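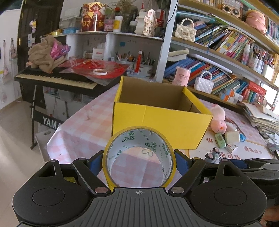
Guides > Teaching by Hand > Section 3

Search this manual Go

Print this page | E-mail this page

SECTION 3: RECORDING YOUR FIRST PACKING TASK

By now you have charged the Widix hand grippers, paired them with the Ukier recorder and run the finger check in Section 2. Time for the good part! In this section you will teach a task with your own hands, from the first squeeze to a saved set of takes. No robot needs to be in the building. You do the job while holding the grippers, the recorder keeps track of how they move and what their cameras see, and the arm learns from that later on.

We use packing a box as the first task because almost every home and workshop has what it takes, and because it has a bit of everything: picking up, carrying, lowering, letting go. If you would sooner start with folding towels, read this section anyway. The steps carry over.

3.1 What you need

- Both hand grippers, fingers clean
- The recorder, with at least two hours of charge
- One open cardboard box, flaps folded out
- A few light items of different shapes: a soft toy, a toy car, a roll of packing tape, a small carton
- A table you can walk up to from the front and from one side

Leave the room the way it normally is. Shelves full of books, a patterned tablecloth, papers at the end of the table -- all good. A robot that has only ever seen a bare table tends to get confused in a real living room, so a lived-in background helps you here.

CAUTION: Keep drinks, candles and anything breakable out of reach of the fingers. The grippers stick out farther than your hands do, and new users bump things during the first few takes.

3.2 Set up the table

1. Put the box where you can reach its far inside corner without leaning on the table.

2. Spread the items beside the box. Leave a finger's width or more between them. You can crowd them together later, once the easy version is working.

3. Stand where you plan to work and hold both grippers at waist height, fingers pointing away from you. Check the live view on the recorder. You should see both fingertips of each gripper and the part of the table you are going to use.

4. If a bright window washes out the view, turn the table a little or lower the blind. Then leave the light alone until you finish the batch.

NOTE: One gripper will often show up at the side of the other gripper's view. This is fine, and the software expects it.

3.3 Practice the grip

Do this with the recorder off. It is surprisingly fun, and ten quiet minutes here will save you a lot of deleted takes.

1. Open the fingers all the way before you reach. Come in with the fingers already open and lined up.

2. Close slowly until both pads touch the item, then squeeze a little more. Stop there. Crushing a carton teaches the robot to crush cartons.

3. Lift straight up a few inches, hold for a moment, and set it back down.

4. Try the roll of tape two ways: lying flat, and standing upright with the pads on either side. Choose the way that feels steady and stick with it for the whole batch.

5. Try the soft toy. Squeeze the body, as thin parts like beaks and tails tend to slip out.

3.4 Record a take

1. Hold both grippers still above the table, fingers open. This is your start pose.

2. Press Record on the recorder. Wait for the second beep.

3. Pick up the first item, carry it over the edge of the box and lower it in. Let go only when it is resting on the bottom or on another item. Please don't drop things in from above, even when it is quicker.

4. Carry on with the remaining items in any order. Using either hand is fine. Passing an item from one gripper to the other is fine too, and the software handles it well.

5. Return to the start pose and press Stop.

A good first take lasts less than a minute. Move at the speed you would use to show a friend -- smooth, no rushing, no long stops in midair while you think.

NOTE: If you fumble an item and pick it up again in one calm motion, keep the take. Recoveries are some of the most useful things you can record! If you have to put a gripper down or reach in with your bare hand, delete it.

CAUTION: Never record while somebody else has their hands in the box. The fingers can pinch.

3.5 Build up a batch

One take teaches next to nothing. Aim for 16 takes before your first training run. Between takes, empty the box and change something small:

- Swap the places of two items
- Turn the box a little
- Start from a different spot at the table
- Replace one item with something of a similar size

Change one or two of these at a time. Rest your wrists after every few takes. The grippers are light, but you will feel them by the end of an afternoon.

Sarla Awasthi, who wrote the practice tasks in this guide, recorded 116 takes of box packing at our Jakcombe workshop. Her early takes were all made from the same corner of the table, and the arm trained on them kept missing the near side of the box. Once she began moving around, the misses dropped off quickly. Her full set comes with the software under Samples > Keskin Box, and it is well worth watching a few before you start.

3.6 Check and save

1. Open Review and play each take at double speed. Watch the fingertips.

2. Mark a take Poor if the view goes dark, if an item leaves the table, or if the finger reading stays flat while the fingers are clearly moving.

3. Name the batch after the task and the room, for example "box living room". Names like "test" become a headache by March.

4. Choose Save Batch. Keep the recorder plugged in until the light turns steady green.

If the finger reading is flat on more than one take, go back to Section 2 and run the finger check again. A loose pad is the usual cause, and tightening it takes a minute with the small key supplied.

3.7 When a take will not start

No second beep: one gripper is asleep. Squeeze and release its fingers, then press Record again.

Message "Lost position": the gripper was too close to a plain wall or was covered by your sleeve. Go back to the start pose and hold still until the message clears.

Message "Storage low": save or delete older batches. Takes marked Poor are kept until you delete them yourself.

Go on to Section 4 to send your batch for training and try it on the arm.

Section last revised 10/14/23

Print this page | E-mail this page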